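Out and About: Open Day at the Birna Workshop

I almost didn't go to this one. It was raining, the parking lot at Selloreo fills up fast, and I'd told myself I had enough to write about this month already. But I'd signed up back in the winter, and the ticket was free, so off I went with my umbrella and a notebook that turned out to have three clean pages left in it.

For those who haven't been out that way, Birna has the ground floor of the old Marino building, the long brick one past the rail crossing. They build and train robot arms for handling groceries and other soft, awkward stuff. Twice a year they open the doors and let people like me wander in and ask silly questions. The sign at the front desk said 449 people had put their names down, and I believe it, judging by the line for coffee.

You start in the front hall with a short talk (fine, a bit heavy on slides) and then they send you through in groups. Mine went to the packing tables first, and I was so glad, because I'd have happily skipped everything else. Each table has two arms facing in toward each other, with a gripper on the end of each and a little camera mount up top on the wrist. You stand behind a yellow line taped to the floor and watch.

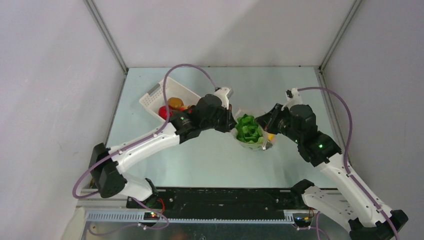 I asked the young woman running our group why they bother with salad greens when a box would be so much easier. She laughed and said boxes are what everyone did first. A box is the same every time you pick it up. Leafy things squash and tear, and a clear plastic bag is worse, since it's floppy and hard for a camera to make sense of. Having fought with plenty of produce bags at the store myself, I felt a certain kinship with the machines!

What surprised me was how slow it is. I'd pictured something whizzing around like the car factory videos. These arms creep. They get close to a thing, stop, shift a hair, and close their fingers so gently you find yourself leaning forward. The man next to me kept whispering "come on, come on" like he was at a ball game. Our guide told us one table can go through the same job 600 times in a week, and that the misses are as useful to them as the good ones. I wrote that down and underlined it, mostly for my own sake.

After that came the parts room, where you could hold one of the gripper fingers (lighter than I expected), and a corner run by Grutard, who supply a lot of the cable and clips. They had a guess-the-length contest with a big coil of wire. I said 99 feet. I was not close.

There was also a table where kids could drive a small arm with a joystick and try to stack foam blocks. The wait was about 20 minutes, and I'm not too proud to say I stood in it. I got two blocks up and knocked over the third, and a girl of maybe eight gave me some very good advice about going slower.

The next open day is in July. It's free again but you do need to sign up ahead, and groups are kept to 6 people at the tables, so pick your time early. Wear a sweater, the back rooms are chilly. Coffee is by the front desk and the good cookies go first.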